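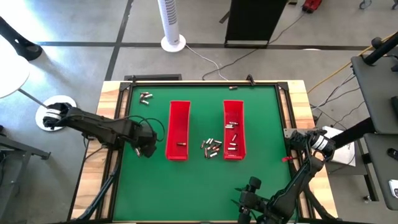

Nandi Pretorius wrote in to ask whether it's worth sorting old batteries at all, when they all end up in the same collection barrel anyway. Yes! Sorting is the part that tells you which ones still have life in them, and you'd be amazed how many do. Her note got us to rewrite this whole page, so thank you, Nandi.

Battery Sorting at Home: Your Questions

What do I need to get started?

Two bins and a clear table. Long, narrow, open-topped bins are our favorite for cylindrical cells – you can see everything at a glance and nothing hides in a corner. Red plastic ones like ours are great if you tend to lose things on a crowded bench. Add a cheap battery tester and a roll of clear tape and you're set.

Does the work surface matter?

It does. Batteries roll, and they love to roll under the fridge. Pick a non-metal surface, ideally with a raised edge of some kind. A mat works well, and green happens to be a lovely color for spotting silver and copper casings. Keep loose coins, keys and paper clips well away.

How should I divide them up?

We do "keep" on one side and "recycle" on the other, and leave anything untested in the middle until we get to it. Some of our readers prefer to split by size first. Either is fine, but finish one system before trying another (we once switched halfway through a drawer clear-out and had to test 123 batteries all over again).

How do I know if a battery is still good?

Use a tester or a multimeter. A fresh AA or AAA alkaline reads a little over 1.5 volts. Around 1.3 it will still run a wall clock or a TV remote quite happily, so don't throw it out yet! Below 1.2 we send it off for recycling. Rechargeables are different, as they sit near 1.2 volts for most of their charge, so test those separately.

Can I use the bounce test?

It's fun, and kids adore it. A used alkaline bounces more than a new one when you drop it on its flat end from an inch or two up. But it can't tell you how much charge is left, so check with a tester before you give up on a battery.

Is it safe to leave them in a pile?

Ordinary alkaline AAs and AAAs are pretty forgiving while you work. For storage, lay them side by side, facing the same way. Always tape the ends of 9-volts, lithium cells and button cells, and keep button cells locked away from children and pets.

What about leaky ones?

Put on gloves, drop the battery in a plastic bag and seal it. Wipe alkaline residue off the bin with a little white vinegar on a cotton swab, then with a damp cloth. A swollen or hot lithium battery is another matter – leave it alone and call your local hazardous waste line.

Can I mix old and new in one device?

Please don't. The weak one gets drained too far and may leak. Match brand, type and charge.

Where does the Flumell swap shelf come in?

Anything that tests well and that you don't need can go there, in pairs, with a strip of tape around each pair. We've passed along 427 so far, and in June almost all of them were gone within 11 days. Recycling goes in the barrel by the Zavska Street door, 8 pounds per visit at most.

Page updated November 6, 2019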